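July, late evening

Read the handling rules again on the bus home, all 184 of them. Yes, we have 184 rules for picking things up and putting them down. Firnari sent the new set over and Bisht has already said we follow it from tomorrow, which gives me one night to have opinions.

Most of it is sense. Check the marker before each take, keep the jaw clear when you hand over, say "stop" out loud and mean it. I would sign that part. Then you get to section 7, where somebody who has never stood in our room all day tells us the tool must be held "in a natural posture" and also that the elbow must stay below the shoulder. My natural posture breaks their rule by ten in the morning.

I wrote that in the margin. I expect it to be read the way my other margin notes were read.

The bigger trouble is the word "consistent." It appears everywhere and is defined nowhere. Consistent with the last take? With the other person on the shift? With Wakutmont, where the ceilings are higher and the benches are bolted down? I asked at the afternoon call and was told it would be covered in the annex. The annex is a blank page with a title.

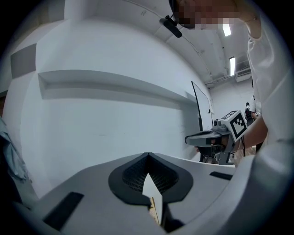
*1,199 words · 7 min read*

So says the top of the Umton guidance page, which I opened after supper to compare. I was at it for most of an hour. Their timer must assume you don't stop to argue.

Umton does one thing better. They write down what to do when two people are working close together with a gripper each, who moves first, who waits, what counts as too near. Ours has a single line, "maintain adequate distance." Adequate for what? An arm's length is fine until the other person raises theirs. I'd take one plain number over all the adequates in the document.

They also say a session should be thrown out if either person was rushed. I like it and I don't believe it. Show me the site that has ever thrown out a full afternoon because somebody admitted to hurrying. There's a box for it on the form now and I would bet money it stays unticked through the fall.

Still, I'll follow the thing. I've drafted 2 questions for Bisht, one on the elbow and one on the distance, and cut the paragraph about the annex because it had gotten rude. Wrist is sore again. Need to find the other brace, and put the bins out before bed.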